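Huvovo Robotics Club Handbook
Section 4: Recording Your Home Task with the Hand Gripper

Welcome to the best part of the Brustinora project! Everything our robot learns about handling clothes starts with you, at home, with a hand gripper and some laundry.

Before you start

Charge the camera and check that the card has at least 118 minutes free. Wipe the lens with the cloth in the kit. Open the curtains or turn on a lamp - daylight is great.

CAUTION: Keep your free fingers away from the jaws while they close. The linkage can pinch hard.

Recording

1. Pick one piece of clothing and spread it on a bed or table. Leave the rest of the room the way it is. Real rooms are what we're after!

2. Turn on the camera and wait for the steady light.

3. Squeeze the handle and let go, three times, with the jaws in full view. The Triruvora software uses this to line up your clip.

4. Bring the jaws in low and straight, then close them on a single fold. With jeans, lift the fold between the fingertips before you try to move a whole leg.
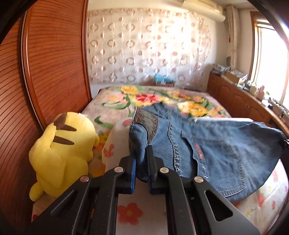 5. Fold the piece at a calm, even pace. If you drop it, keep going and pick it up again. Recoveries are super useful.

6. Set the gripper down and stop the camera. Keep each clip under 400 seconds.

NOTE: Thick seams can slip out of the fingertips. Grab the cloth just beside the seam and try again.

Turning in your clips

Copy the files to the Ogunleye drive in the club room and write your kit number on the sign-out sheet. Our goal for the season is 600 clips, so every fold gets us closer!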